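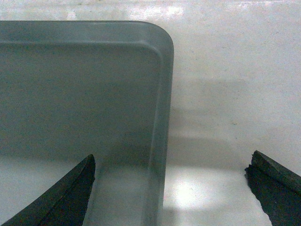 How to plan and budget for your first tray-handling robot cell

By Ulla Forsberg

When our shop at Plenholm started thinking about a small robot to move parts trays from one bench to the next, I did what most people do and went straight to the arm catalogs. I spent a happy couple of weeks comparing reach and payload (I had a very handsome spreadsheet, with colors!), and then Imtiaz Mondal looked over my shoulder and asked how much I had set aside for fingers. I had set aside nothing for fingers. So this page is the one I wish I'd had that January, and I hope it saves you some of the back and forth.

What you need before you start

A sample of every tray or bin you plan to move, a tape measure, a kitchen scale, and an hour with whoever will run the cell day to day. You don't need a quote yet. Quotes come later and they go much better when you know your own numbers.

Step 1: Measure the tray, and then measure the rim

Length and width are the easy part. Write them down, but spend your time on the lip. If the gripper is going to take the tray by its side wall, with one finger inside and one outside, then what matters is how thick that wall is at the top, how far it slopes in before it reaches the floor, and how big the rounded corners are. You want a straight stretch of wall to grab, well clear of the curve. Run your fingernail along the underside of the rim too, as many trays have a fold there that's wider than it looks.

Weigh the tray empty, then weigh it with the heaviest load you would ever put in it. A tray held by one edge wants to tip, and a low, wide one wants to tip quite a lot, so the payload number on the arm's data sheet is only the beginning of that conversation. Ask the seller about the twisting load at the wrist and give them your tray's width when you ask.

Step 2: Work out the opening you need

The open fingers have to come down on both sides of the wall without brushing it. Take your rim thickness and add room on each side for the tray sitting a little crooked. We started with 2 millimeters of spare room per side, and Daichi Arai, who does our setups, talked me into more within the first morning. Check the outside of the tray as well. If you push trays up against each other on the bench, the outer finger has no place to go, and you'll need to plan for a gap between them or lift from a different side.
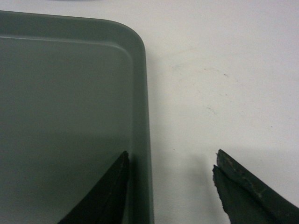

Fingers wear, especially soft or padded ones that meet a hard plastic edge all day long, and the wear tends to show first around the tips. Put them in the budget as supplies, the way you would gloves or tape. We buy ours from Tirkari in boxes of 16, and a box costs us 300 dollars. I keep one box on the shelf and reorder when I open it. If your supplier has a long lead time, keep two.

Step 3: Plan the bench

Please don't skip this one. A pale tabletop is nice and easy to keep clean, but if you're using a camera at the wrist, set up your real lights over your real bench and look at what it sees before you order anything. Glare and soft shadows can both make a rim harder to pick out. Our first lamp was too strong and too close, and a plain diffuser sorted most of it out. Bench lighting, a mounting plate and a few edge stops came to 711 dollars for us, nearly all of it the plate.

Step 4: Write the budget in four lines

Arm and gripper
Spare fingers for the first year
Bench, lights and mounting
Setup time, including your own people's hours

That last line is the one I got most wrong. Snædís Oddsson over at Bremside warned me to take my first guess at setup hours and double it, and I smiled and thanked her and didn't do it. Double it.

Step 5: Borrow before you buy

Ask for a trial with your own trays. Venter let us have a gripper on loan, and we ran it with an empty tray first, just opening, lowering, closing and lifting at the same spot over and over, before we let a single part go in. Keep a notebook by the bench and jot down every miss, along with where the tray was sitting. Arnar Kvaran kept ours, and his notes were worth more in the price talks than anything in my spreadsheet.

If your trays come from more than one maker, run the trial with each kind. Ours looked the same in a stack and had different rims.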